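Jan 11, 2021

Second day with the Zudel on the tripod. Firmware update went in before breakfast, no errors, settings wiped back to default. Re-entered the custom modes from the notebook. Mode 1 is raw only, base ISO, single point focus. Mode 2 is the same with the two-second timer. Mode 3 left blank until I know what the electronic shutter does under the kitchen tubes.

Morning was lens tests. The Kuvier 100 mm macro needs the adapter, and the adapter has play in it, a slight rotation when the focus ring reaches its stop. At normal distances it makes no difference to the files. At 1:1 the subject shifts sideways between exposures, which ruins a stack. Put a strip of thin tape on the inside of the mount flange. Play is reduced, not gone. Will order the better adapter when the refund for the flash comes through.

Shot the brick wall across the alley at every full stop from f/2.8 to f/16. Left side is softer than the right until f/5.6. Turned the camera upside down and repeated the set to rule out the wall being at an angle. Still the left side. So it is the lens or the adapter. The old Dalen zoom on its native mount shows nothing like it, which points away from the sensor. Center is very good from f/4. Diffraction is plain at f/16 and I can't see myself going past f/11 with this body unless the depth is needed.

Wrote the autofocus notes after that. Continuous mode hunts in low light with the macro and should be left off. Single mode is slow and lands where it should. Focus peaking in red is too generous wide open, it lights up areas that are clearly soft at full magnification. Set it to low sensitivity, white. Magnified view is still the only thing I trust for close work.

Battery: took 200 frames on one charge, with the screen on nearly the whole time and image review off. Indicator dropped to one bar and stayed there through the last set. The manual claims more but their test uses the finder. The third-party spare fits tight and the door needs a push. I marked it with a silver pen so that it doesn't get confused with the original.

Card speed is the weak point. The buffer clears slowly with the old card and the menu is locked until it finishes. With the newer card the wait is short enough to ignore. Old card goes to the compact.

Afternoon, color. Tungsten lamp on the desk, daylight from the window blocked with the board. Auto white balance leaves a lot of orange in the file, and the "white priority" setting takes out nearly all of it and shifts skin toward magenta (tested on my own hand). Custom balance from the gray card is correct and repeatable. The preset has to be saved again after the battery has been out for a while, or at least it was missing today when I put the spare in. Check that again before relying on it.

Imported everything into Ulo. The new version reads the raw files but has no profile for this body yet, so the default look is flat and slightly green. Made a preset: contrast up, green pulled back a little, sharpening radius down. Noise at ISO 1600 cleans up well. At 6400 the shadows have a blotchy pattern that luminance reduction doesn't touch and color reduction only smears. ISO 3200 is my limit for anything I want to print.

Export from Ulo crashed once during the full batch. It ran on the second attempt with previews turned off. Backed up to both drives and checked that the folder sizes match.

Still open: shutter shock at slow speeds, whether the stabilizer should be off on the tripod (the manual says yes, the menu text says automatic), and the clicking from the aperture ring on the zoom. The tripod plate also needs a longer screw. If the adapter hasn't shown up by April I'll sell the macro and go back to extension tubes on the Dalen.

Tomorrow the stabilizer test first, same wall, same stops, 1/15 and 1/30. Then the timer against the cable release.

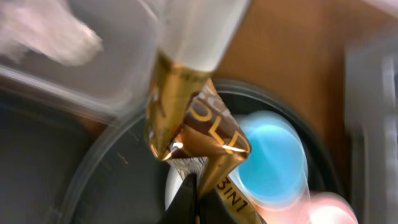

Both batteries are on the charger. The lens cap for the zoom is in the left pocket of the bag.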